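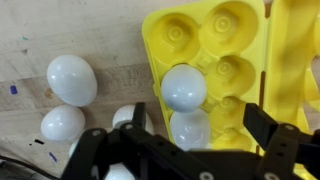

White eggs on the work table, with the yellow carton open on the right.

Getting Ready for a College Open Day
Handout 2, Years 10 and 11, Gavcombe School
March 2021

Open days are one of the best bits of choosing what comes next, and you really should go to more than one! You get to wander through the labs and studios, sit in on a taster lesson and ask students what a normal week feels like (they will tell you, usually at length).

Before you go

Read the course pages first and write down the subjects you want to hear about. Abernathy College runs its talks twice, morning and afternoon, so you can fit in 2 subjects without rushing. Irkovmont Sixth Form only runs each talk once, so book early. The Irkovmont hall holds 133 people and the science talk fills up fast.

Bring a pen, your booking slip and a packed lunch if you are staying all day. Lockers are not available at either place.

Questions worth asking

How many hours a week are taught, and how many are private study?
What grades do you ask for, and what happens if I miss one by a little?
Is there a bursary? (The Peron Travel Fund has £3680 to share out this year, and forms go in by the end of May.)
Can I change a subject after the first few weeks?
Which clubs meet at lunchtime?

Add at least one question that is just yours. Last year's group came up with brilliant ones – somebody asked to see the music practice rooms and ended up with a full tour.

While you are there

Pick up a timetable and look at where the gaps fall. Try the bus route home too, especially if you would be changing at Gavcombe Cross.

Task for next lesson

Write 5 sentences on a course that surprised you, good or bad. Staple your notes to the back and be ready to swap with a partner.

Related handouts
Writing a personal statement: first draft
Reading a college prospectus
Interview practice in pairs
Travel and bursary forms

Gavcombe School Careers Room | Contact the school office | © Gavcombe School | Back to top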